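Chapter 11
Why Towns End Up Where They Are

I grew up in Surkwood, and for most of my childhood I thought somebody had simply picked the spot off a map. My first geography teacher set me straight with a bucket of water and a tray of sand, and I've been hooked ever since! 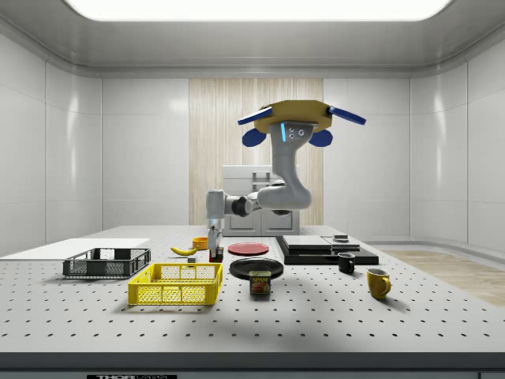
Surkwood sits at the lowest place where you could once cross the river on foot. Travelers had to come through, so they stopped, ate, and argued about prices, and pretty soon there was a market (and a jail, I'm sorry to say). Geographers call the physical spot a town's site. Its location compared with everything nearby is its situation.
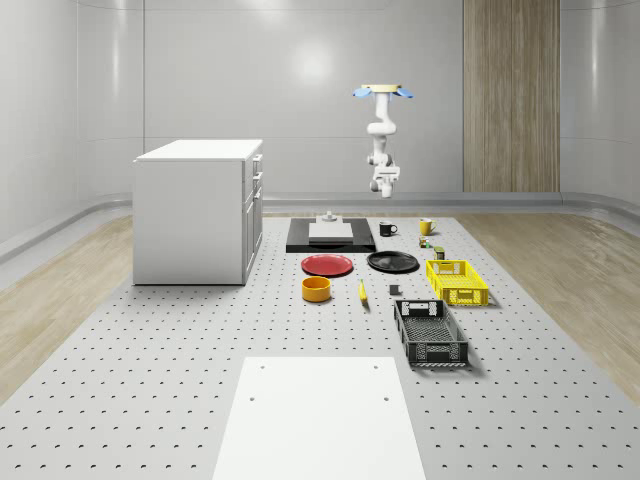 Now take Plisturach, 16 miles upstream. It has a lovely site, flat and dry with a good spring, but its situation is terrible. The old road passed on the far side of the ridge, and only 500 people live there today. I visited one June and had the bakery all to myself.
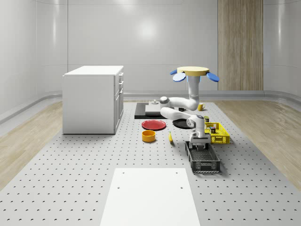

11.1 Site and Situation

Let's start with site, the easier of the 2 ideas. Think of the ground under your own school. Is it high or low? Where does the rain go?

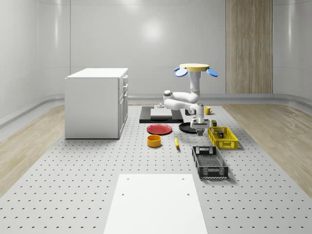 Old maps help a lot with this kind of question. On the one I keep over my desk, Skostemgate is just a toll house beside a marsh, with a dotted track running off toward the hills. Keep that track in mind, as we'll be following it for the rest of the chapter.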